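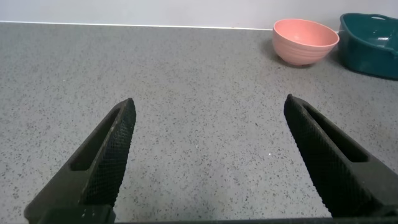
4. The Pour

Read sections 2 and 3 first. If you skipped them, the arm will find a way of letting you know.

This section covers setting up, teaching and running the pouring task on the Serard arm, as used by the Pondance robotics club at practice and, from September, in the Liang Cup. The task is short. The arm picks up a clear plastic cup containing a drink, carries it to a bowl and pours. A toddler can do it, with comparable results.

Teams need one driver, one spotter and one person with a towel. The towel is not an honorary position.

4.1 Before you start

1. Check that the emergency stop is within the spotter's reach. "Within reach" means with the spotter sitting the way the spotter will really sit, which is usually badly.

2. Switch on the arm and wait for Joter to show READY in the top bar. If it shows READY? with a question mark, restart it. We have asked the person who wrote that message what it means and he has graduated.

3. Open the gripper all the way and look at both finger pads. They should be clean and the crosshatch should be sharp under your fingernail. Wipe off lint with a dry cloth. Do not use spray cleaner on the pads, even the nice lemon one.

4. Close the gripper on nothing, then open it again. Both fingers should move together. If one lags, go to section 7.

5. Look at the wrist camera view. You want both fingertips in view with clear space between them. A blurry view generally means a thumbprint on the lens.

6. Follow the arm's cables with your eyes from the gripper upward. There should be enough slack for the wrist to roll fully both ways. A cable that is tight now will be tighter at the moment you care most.

CAUTION: Liquid and electricity share a room in this task. Keep the bowls away from power strips, and leave any wall outlet near the work area unused. Laptops go on the cart, behind the driver. Last season's laptop was not on the cart.

4.2 Laying out the pieces

1. Put the pink bowl and the teal tub side by side at the back of the work area, near the wall, with the bowl on the left. Leave a finger's width between them, or less if you enjoy precision.

2. Keep the stretch in front of them clear. Phones, pens and snack wrappers all look graspable to somebody's code.

3. Place the cup to the right of the tub. Fill it no higher than halfway. The rulebook's pour volume is 24 milliliters, so a half-filled cup gives you plenty to get wrong.

4. Use a drink with some color in it. Clear water is nearly invisible in a clear cup, both to the cameras and to the judges, and arguments about invisible water take up an entire evening.

NOTE: The speckled gray surface is kind to the eye and unkind to blob detection. If your program picks out targets by brightness, it will find hundreds of them. Use hue. Pink and teal were chosen with this in mind, or at any rate we have been saying so long enough that it counts.

4.3 Teaching the grasp

1. In Joter, choose Teach, then New Grasp. Give the grasp a name that someone else can understand. We have a file called "good one" and another called "good one real," and neither is.

2. Guide the open gripper to the cup so that one finger passes on each side. Approach slowly and keep the fingers below the rim.

3. Set the grip force to 6. This is Joter's own scale and corresponds to nothing in physics. At 9 the cup buckles and its contents leave through the top.

4. Close the gripper. Lift the cup straight up by the width of your hand and hold it there while you count to five.

5. Watch the level of the drink against the fingers. If the cup is creeping down, lower it, open, and grip again slightly higher. Do not solve this by raising the force. Everyone tries to solve this by raising the force.

6. Save. Then save again, because the first press of the button only wakes up the button.

4.4 Teaching the pour

1. With the cup gripped, move it left until its rim is over the near side of the target. In the basic task the target is the bowl. In the advanced task it is also the bowl, and you must carry the cup across the tub without donating anything to it.

2. Set the first waypoint here, cup upright.

3. Roll the wrist to the left in small steps. The drink will climb toward the lip long before any comes out. Add a waypoint just before it does and set the speed from there on to SLOW.

4. Continue rolling until there is a steady stream. Add the pour waypoint. The default limit on wrist roll is 27 degrees past this point and you should leave it alone.

5. Roll back upright faster than you rolled down. A slow return gives you a dribble along the outside of the cup, down the finger and onto the pad you cleaned in 4.1.

6. Bring the cup back to where it started, set it down, open, and retreat straight back. Retreating sideways knocks over the cup -- a move so common that the scoring sheet has its own box for it.

Run the whole sequence once with an empty cup. When that works, run it again with an empty cup. Teams that go directly to juice are easy to identify by their socks.

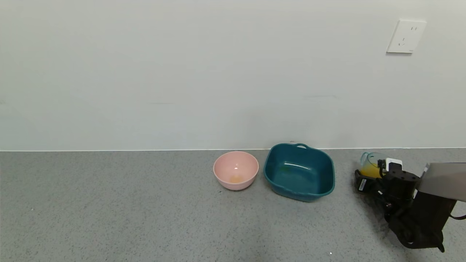

Ottó Orbán would like it recorded that the empty-cup rule is overdone. An empty cup weighs next to nothing, he argues, and a grasp that holds one tells you very little about a grasp that has to hold a drink and then tilt it; he would rather see teams rehearse with dry rice, which has weight, pours more or less like a liquid and can be swept up.

The rice proposal has been adopted on a trial basis. If you use it, run the rice after the empty cup, and empty the bowl completely before switching to a drink. Rice also gets into the gripper joint. Keep the fingers clear of the bowl while there is any in it.

4.5 Running it

1. The driver says "running" out loud. The spotter says "ready" out loud. Nodding has been tried.

2. Press Run. Hands stay out of the work area until the arm has returned to its rest position and the bar shows IDLE.

3. If anything spills during a run, stop the arm first and wipe second. The towel person will want to do these in the other order.

4. Write the result in the log before discussing it. The discussion tends to improve the result.

CAUTION: If the arm halts with the cup tilted, do not press Resume. Resume finishes the pour from wherever the arm happens to be. Hold the cup from underneath, have the driver choose Release, and take it away by hand.

4.6 Packing up

1. Empty and rinse the cup, bowl and tub. Dried juice in the bottom of the bowl shifts its color enough to upset the hue settings for whoever practices next.

2. Wipe the finger pads with a damp cloth, then a dry one.

3. Park the arm, close Joter, and switch off at the wall. Hang the towel over the rail by the door, spread out. It has been found in a ball twice.

Scoring for the pour is covered in section 5.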